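Fenthorpe Seed Swap: Frequently Asked Questions

New to swapping? Welcome! We get a lot of the same questions every year, and we love every one of them, so they're all in one place now. If yours is missing, write to Aoife Fahy through the contact form.

When does it happen?

The big swap is in November, doors at 10 a.m. and we wrap up by 3 p.m. There's a smaller one in early spring for people who forgot to order tomatoes (hello, me). Dates go up on the home page once the hall is booked.

Do I have to bring seeds to take seeds?

No. First-timers can take up to six packets without bringing a thing. If you had a good year and have extra, bring it along. Last fall's swap had 845 packets on the tables by noon, and there were still beans left when we were stacking chairs.

What kinds of seeds can I bring?

Vegetables, herbs, annual flowers, native perennials, grains, gourds, anything that grows well around here and isn't on the state's invasive list. Store-bought packets are fine if they're less than three years old. Home-saved seed is even better, and people get very excited about it. Please leave treated seed (the kind with the pink or blue coating) at home.

How should I label them?

Write the plant, the variety if you know it, the year you saved it, and your town. "Purple pole bean from my neighbor" is a perfectly good label! If you know how tall it gets or how long it takes, add that too. Pencil holds up better than gel pen.

What should I put them in?

Paper coin envelopes are our favorite. Small seeds like lettuce and poppy need a fold of paper inside so they don't sneak out of the corner. Skip plastic bags unless the seed has been drying for at least two weeks, or you may hand somebody a bag of mold.

How many seeds go in a packet?

Enough for a short row. For beans and peas, 26 fits nicely in a coin envelope. For squash, eight or ten. For tiny stuff, a good pinch.

My squash crossed last year. Can I bring the seed?

Please put it in the mystery basket and write "crossed" on it. Some of us adore the mystery basket. Finbarr Nic Aodha grew a striped thing out of it that was halfway between a pumpkin and a zucchini and made terrific soup – he's been trying to get it to come true ever since.

How do I know if old seed is still good?

Do a paper towel test. Lay ten seeds on a damp towel, roll it up, keep it somewhere warm, and look after a week. Seven or more sprouts is great. Four to six, sow thick. Fewer than that and it's probably time for the compost. Onion and parsnip seed hardly ever make it to a second spring, but tomatoes can surprise you after eight years.

Can I bring cuttings, bulbs, or garlic?

Garlic, yes, and shallots too. Cuttings and potted plants have their own table at the spring swap only. No soil from home, please.
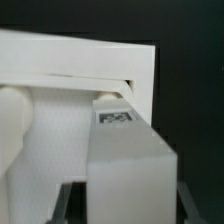 Is there parking?

Yes, behind the hall, with room for 100 cars. Bikes can go along the fence on the Pillel Street side.

Can kids come?

Absolutely! There's a bean-sorting table that keeps them busy for ages, and every kid goes home with a sunflower packet.

What happens to the leftovers?

They go to the seed library at Teshome Community Garden, where you can borrow them all winter.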